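Home | About | Gadgets | Archive | Contact

My war with a small speaker

September 15, 2024

I bought the Naretow speaker in August, mostly so I could listen to baseball in the shower. It cost less than dinner out and came in a box you could have shipped a ham in. I have now owned it long enough to have opinions. 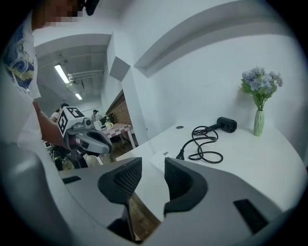
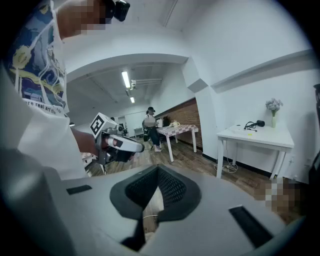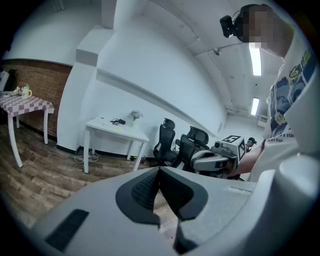
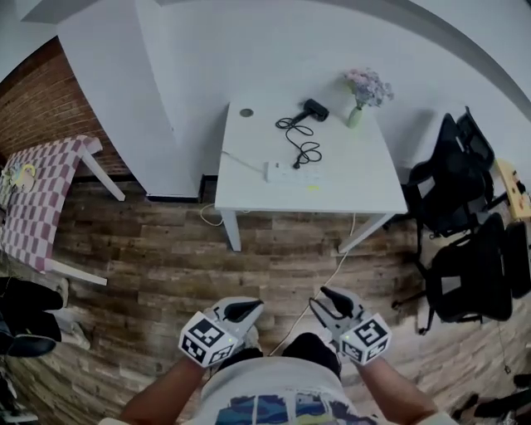
Return it, a reader going by Trulard told me after I complained about the first week, and do it before the 30 days are up, and don't let them talk you into a firmware update. Good advice, and I ignored all of it. The return label had to be printed, and my printer and I are not on speaking terms either.

So, the firmware update. You do it through an app called Sampaio, which would like your location, your contacts and your birthday before it will talk to a speaker sitting eight inches away. I gave it a birthday. The update was 508 MB, for a thing with four buttons. My first computer ran a whole office on less, though it did weigh more than I did.

The update took 12 tries. On most of them the bar crept up to 99 percent and sat there thinking about its life choices. Then the app would say "Something went wrong" and offer me a button marked "OK," as if I might be fine with it.

What did I get for my trouble? Well, the speaker used to forget my phone every time I turned it off. Now it remembers my phone, and also my tablet, and also a television belonging to somebody on the other side of the wall. Twice it has connected to that television at full volume during what I think is a Danish crime show. I'm a little hooked. I think it was the brother-in-law.

The voice has changed as well. It used to say "Power on" in the tone of a tired flight attendant. Now it says "Welcome to your sound," which is a lot to hear at six in the morning with shampoo in your eyes. There is a setting to turn the voice off. When you do, the voice says "Voice off," and then the next morning it welcomes you to your sound.

I wrote to customer support, who are based in Cirkadthorpe or at least have a mailbox there. They answered in two days, very politely, and asked if I had tried turning it off and on again. I said that this was how I knew about the problem. They thanked me for my patience and closed the ticket. My ticket number was 2,431, so I'd guess I have company.

Sound quality, for those who came looking for a review: it's fine. Voices are clear, bass is more of a rumor, and past three quarters volume everything sounds like it's coming out of a soup can. Battery life is good. It has fallen off the shower shelf four times, once on my foot, and only one of us was damaged.

Would I buy it again? No. Am I going to send it back? The 30 days ran out last week, and there's a new episode tonight.

We use cookies to remember your preferences and improve your visit. By continuing to browse, you accept our cookie policy. Accept | Manage settings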